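Tever Quilt and Textile Guild
Minutes of the general meeting, 6 March 2018
Held at Hollis Hall, main room

Chair: Rebecca Melis
Minutes of the previous meeting were read and accepted with one correction: the dye workshop was led by the Jerkent group, with our members helping.

1. Welcome
Rebecca opened the meeting and welcomed the new faces – what a turnout for a wet evening! She thanked everyone who brought blocks for the sharing wall. The indigo pieces got a lot of attention and several members asked for the pattern, so copies will be at the sign-in desk next time.

2. Spring show
The show is set for May and will fill both rooms at Hollis Hall. We had a really lively talk about the layout. Last year the big quilts hung in the back room and many visitors walked right past the door. The meeting agreed to bring them up front this time and to move the small work and the children's corner to the back, where the light is softer and there is space to sit on the floor.

Entries so far stand at 130, our best ever, and the list is still open. Members with large pieces should say so on the form and give the finished width, including binding. Hanging sleeves must be sewn on before drop-off. We spent far too long pinning them on last year and one quilt came down during the raffle.

Printing: the meeting approved 1000 programs and 2000 postcards. The postcards will go to libraries, yarn stores and the Jerkent fabric market. Rebecca has seen the first proof and says the colors are gorgeous. The word "applique" needs fixing on the back.

3. Tables and cloth
Plain covers for the display tables were discussed, with light shades preferred so the work stands out. Wrinkles came up again, and the meeting asked that all covers be ironed at home and carried over rolled.
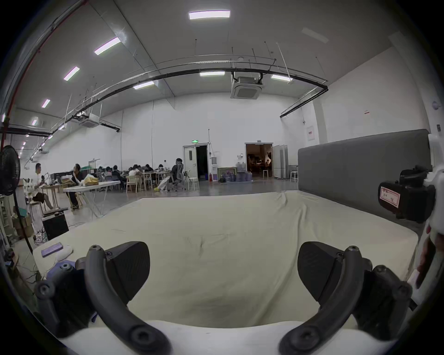
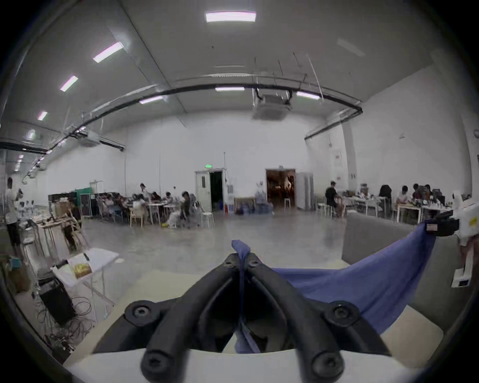
Black cloth was suggested for the jewelry and button cases. It shows lint badly, but most people liked the idea, so we will try it on the button case first. Skirting will be safety-pinned. No tape on the hall's tables, please, as the glue came off on our hands for days last time.

4. Tririk challenge
This year's challenge fabric is the Tririk leaf print, and members are already having a wonderful time with it! Rules are the same as before: the print must show on the front, any technique is welcome, and no side may be longer than a yard. There was a question about painting over the print. After some back and forth it was allowed, as long as a bit of leaf can still be seen. Packs are available for $2 and the money goes to the thread fund.

5. Library
Four books on sashiko have been added, along with a box of old pattern magazines from a member's attic. They smell a little of cedar but the patterns are a treat, especially the feed sack issues. Loans are for one month. The hand-lettering book is still missing, so please check your shelves and sewing bags.

6. Beginners' circle
The circle has grown enough to need a second table. Binding corners will be the next topic, followed by an open session for unfinished projects. Bring the thing you gave up on – someone will be glad to look at it with you. Two more irons would help a lot.

7. Other business
The hall has asked us to use the side door while the front steps are repaired. The kettle is working again, to loud applause. A member asked if we could visit the weaving mill at Jerkent in the fall, and many hands went up. Rebecca will write to the mill and report back.

Actions
Rebecca: corrected proof to the printer, letter to the Jerkent mill.
All members: sleeves on, entry forms in, covers ironed.
Library desk: new loan sheet, reminder about the missing book.

The meeting closed with show and tell, which ran well over time.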